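## About the Prolham Manipulation Club

Most robotics clubs promise your kid a career. We don't, and I'd be careful with any that do. Prolham is a student project with one stubborn question: can a machine learn to handle cloth the way people do at home, by copying them? I'm Manon Fraser, the faculty adviser, and my answer so far is "a little."

Students work with hand-held grippers on real beds, with the bedding people really own. We gave up on the bare lab bench in our first year. A plain white towel on a gray table flatters every method ever tried on it, and the results told us very little about laundry.
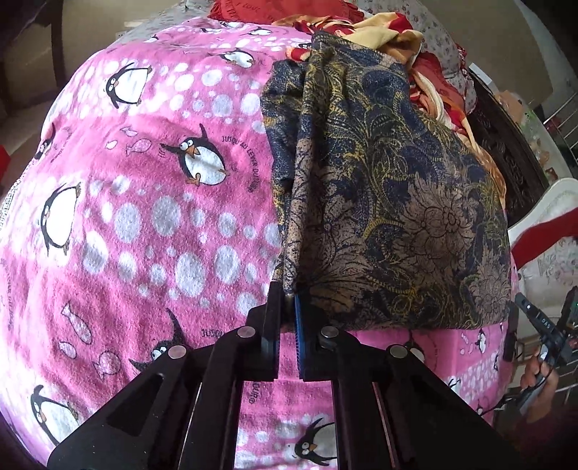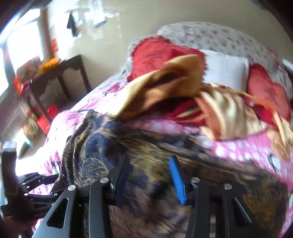
Our current project is called Wakon. Fiorella Pellegrini runs the collection side and Cleiton Vasconcelos trains the models. Each task gets 100 demonstrations before anyone is allowed to draw a graph. Ott Koppel reviews them and throws out the bad ones, which makes him unpopular in the spring.

We're often asked for our success rate. It depends on which cloth, which bed and who is counting as a success, so we don't put one on this page. Ask to see the failures at open house.

### Joining

The club takes 15 new members each September. No coding is required, though you will be bored for your first 2 weeks, mostly labeling. We meet in room 211. Armindo Patrício has the sign-up sheet.

Page updated Jun 20, 2024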